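Ticket 497
Queue: Stock system
Site: Funville branch
Raised by: Kálmán Antal
Opened: Apr 14, 2018
Priority: Normal
Status: Resolved
Summary: Label printer skips every second label when printing from Trunero

Reported fault
Printing price labels from the Trunero stock screen gives one good label followed by one blank. On batches over 40 labels the text also creeps upwards until the price line is lost. Single labels print correctly. The Cununwood branch uses the same printer model and the same version of Trunero and does not have the fault.

Entry 1
Asked site to switch the printer off, reseat the roll and run the self-test from the feed button. Self-test strip is clean, no missing dots, no creep. Printer hardware looks sound. Fault remains when printing from Trunero.

Entry 2
Printed a test page from the operating system. First label good, second blank. Trunero is therefore not the only source. Next suspect is the driver or the page size it is sending.

Entry 3
Driver page height compared with the stock on the roll. Driver is set to 40 mm. Site measured the label with a ruler and gets 23 mm. The old rolls were the taller size. New rolls came from Fodor and were fitted without any change to the settings. Changed page height to 23 mm and gap to 3 mm, saved, restarted the print service.

Result: no blank labels on a run of ten. Creep still present on a long run.

Entry 4
Creep measured over a batch of 90. Text is level for the first few labels and has lost the price line by the end. Gap sensor was set to "continuous" in the printer's own menu, so the printer was feeding by distance and ignoring the gaps. Small errors add up over a long batch. Set sensor to "gap" and ran calibration. Printer fed four labels and stopped with the edge at the tear bar.

Entry 5
Settings were lost overnight. Printer came back up at 40 mm. Trunero holds its own label template and sends the height at the start of each job, which overwrites the driver. Template "Clothing small" was still on the old size. Edited template:

Width: unchanged
Height: 23 mm
Gap: 3 mm
Offset: 0
Darkness: unchanged

Saved as "Clothing small 2" and made it the default for jackets, shirts and trousers. Old template kept but hidden from the list. 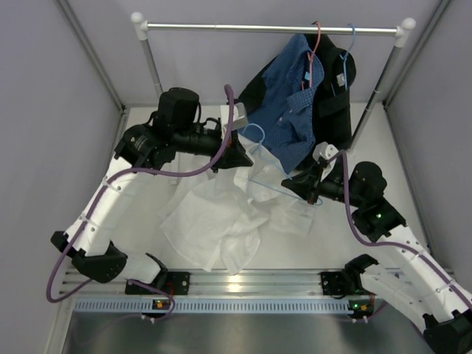
Template change needs a log out and log in on each till before it takes effect. The back office PC picked it up at once. The second till was still sending the old height until the user logged out, so the blank labels came back there for one batch.

Entry 6
Kálmán reprinted the failed batch of 90 from the back office. All labels present, price line level from first to last. Repeated from both tills with the same result. Barcode reads on the hand scanner at first pass.

Cause
Label size changed with the new rolls. Template in Trunero not updated. Gap sensor set to the wrong mode, probably since the printer was installed.

Outstanding
Shoe box labels still use the old template and the old rolls. Leave as they are until that stock runs out in August, then copy the settings above.
Cununwood to check its sensor mode before it opens any of the Fodor rolls.

Ticket closed with agreement of site.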